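Scoring and Ballpark Notes

The league office has finished its review of scoring practice for the first part of the season, and several rulings apply to all clubs from the next homestand on. Official scorers should read the section on errors first.

Errors on throws from the outfield were charged unevenly through May. Some scorers charged the fielder when the ball skipped past the cutoff man, and others charged the receiver. Under the league's reading, the throw is judged on where it first bounces. If a receiver with ordinary effort could have held it on that bounce, the error goes to the receiver. Two games have been rescored on this basis, and the Pacheco shortstop loses one error from his season total. No earned runs changed.

Passed balls and wild pitches remain a matter of judgment. A pitch that touches the dirt before reaching the catcher is a wild pitch when a runner advances on it.

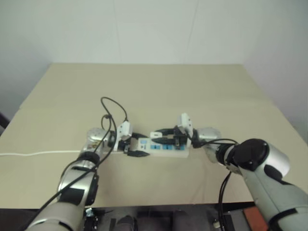

Pacheco, 2025-06-25

Scoresheets are due by noon on the day after a game. Of the sheets received so far, 6 arrived without the substitution column filled in, and the batting lines could not be closed until the clubs were called. Pinch runners are the usual gap. Write the inning and the base for each one, even if the runner never scores.

Pitch counts are now entered by inning as well as by game. The highest count to date is 101, by the Cundora starter in the road game at Dukis. It is within the limit, but the sheet gave only the total, and the rest-day calculation had to be done by hand. A starter who returns to the mound after a delay keeps the same running count.

Attendance should be reported as turnstile entries and not as tickets sold. Cundora reported 1154 for its last home date under the correct method. Dukis has been asked to resubmit its May figures.

Protests must be announced to the plate umpire before the next pitch and noted on the sheet with the inning, outs and batter. Judgment calls cannot be protested.

Questions on individual rulings go to Xóchitl Esquivel, scoring coordinator, in writing and with a copy of the sheet. The revised blank sheet has the new pitch count boxes along the right margin. Old sheets will be accepted through the end of the current series.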